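도형 블록 이야기: 굴러가는 모양, 서 있는 모양

아기였을 때 구멍 뚫린 상자에 블록을 넣으며 논 적이 있나요? 동그란 블록은 동그란 구멍에, 네모난 블록은 네모난 구멍에 들어갑니다. 이런 장난감을 도형 맞추기라고 부릅니다. 동생이 있는 집이라면 지금도 거실 어딘가에 한두 개쯤 굴러다닐 것입니다. 이 글에서는 도형 맞추기에 쓰는 블록이 어떤 모양인지, 왜 어떤 것은 구르고 어떤 것은 가만히 서 있는지 알아봅니다.

평면도형과 입체도형

종이에 그린 동그라미는 원입니다. 원은 납작해서 손으로 집어 올릴 수 없습니다. 그런데 똑같은 원 모양 종이를 아주 많이 쌓으면 어떻게 될까요? 점점 높아져서 통 모양이 됩니다. 이것이 원기둥입니다. 원처럼 납작한 모양을 평면도형이라고 하고, 원기둥처럼 높이가 있는 모양을 입체도형이라고 합니다.

다른 모양도 마찬가지입니다. 삼각형을 쌓으면 삼각기둥, 사각형을 쌓으면 사각기둥, 육각형을 쌓으면 육각기둥이 됩니다. 별 모양 종이를 쌓으면 별 모양 기둥이 되겠지요. 도형 맞추기 블록 가운데에는 이렇게 생긴 기둥이 많습니다. 위에서 보면 블록의 이름을 쉽게 알 수 있습니다.

면, 모서리, 꼭짓점

입체도형을 살펴볼 때는 세 가지 말을 알아 두면 편합니다. 블록의 겉을 둘러싼 부분이 면입니다. 면과 면이 만나서 생긴 선은 모서리입니다. 모서리와 모서리가 만나는 뾰족한 점은 꼭짓점입니다.

주사위를 하나 가져와서 손가락으로 만져 보세요. 주사위는 정육면체이고 면이 여섯 개입니다. 모서리는 열두 개, 꼭짓점은 여덟 개입니다. 진짜 주사위는 모서리를 둥글게 깎은 것이 많아서 꼭짓점이 별로 뾰족하지 않습니다. 육각기둥은 위와 아래에 육각형이 하나씩 있고 옆면이 여섯 개이므로 면이 모두 여덟 개입니다.

원기둥은 조금 다릅니다. 위와 아래의 면은 평평하지만 옆면은 굽어 있습니다. 꼭짓점은 하나도 없습니다.

왜 어떤 블록은 구를까요?

원기둥을 평평한 면으로 세우면 잘 서 있습니다. 그런데 옆으로 눕히면 조금만 밀어도 굴러갑니다. 굽은 옆면이 바닥에 아주 좁게 닿기 때문입니다. 정육면체는 어느 쪽으로 놓아도 넓은 면이 바닥에 닿아서 잘 구르지 않습니다.

육각기둥은 그 중간쯤입니다. 옆으로 눕혀 살살 밀면 그대로 미끄러지거나 멈춰 있고, 세게 밀면 덜컥덜컥 넘어가듯이 움직입니다. 연필이 육각기둥 모양으로 많이 나오는 것도 책상에서 덜 굴러떨어지게 하려는 까닭이 큽니다.

구멍에는 몇 가지 방법으로 들어갈까요?

정육면체의 한 면을 정사각형 구멍에 맞추었다고 생각해 봅시다. 블록을 오른쪽으로 조금씩 돌리면 구멍에 맞지 않다가, 한 바퀴의 반의반만큼 돌리면 다시 맞습니다. 그래서 한 바퀴를 도는 동안 네 번 맞습니다. 육각기둥은 여섯 번 맞습니다. 원기둥을 똑바로 세우면 아무리 돌려도 늘 맞습니다. 어린 동생들이 원기둥을 가장 먼저 넣는 것을 본 적이 있다면 이것을 떠올려 보세요.

같은 색 블록이라고 해서 모양까지 같은 것은 아닙니다. 나무판 위의 블록을 보면 노란색 가운데 하나는 육각기둥이고 다른 하나는 윗부분의 가장자리가 둥급니다. 빨간 원기둥은 평평한 면을 바닥에 대고 서 있고, 초록색 블록은 위쪽이 꽃이나 별처럼 생겼습니다.

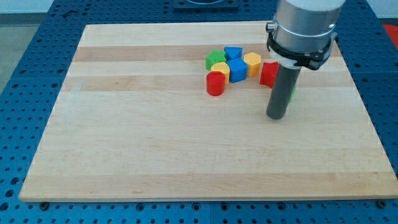 집에서 해 보기: 굴리기 실험

준비물은 원기둥, 정육면체, 육각기둥 모양의 물건 하나씩과 길이가 30센티미터쯤 되는 판, 두꺼운 책 몇 권, 자입니다. 블록이 없으면 풀, 주사위, 깎지 않은 육각 연필을 써도 됩니다.

1. 판의 한쪽 끝을 책 위에 올려 비탈을 만듭니다. 높은 쪽이 바닥에서 약 10센티미터가 되게 합니다.
2. 비탈 위쪽에 원기둥을 옆으로 눕혀 놓고 손을 뗍니다.
3. 정육면체와 육각기둥도 같은 자리에 놓고 손을 뗍니다. 밀지 않습니다.
4. 어떤 것이 굴렀고, 어떤 것이 미끄러졌고, 어떤 것이 그대로 있었는지 적습니다.
5. 책을 더 쌓아 높이를 15센티미터로 바꾸고 다시 해 봅니다.

낱말 풀이

기둥: 위와 아래에 모양과 크기가 같은 평평한 면이 나란히 있는 입체도형.
옆면: 기둥의 둘레를 이루는 면.
비탈: 한쪽이 높고 한쪽이 낮게 기울어진 곳.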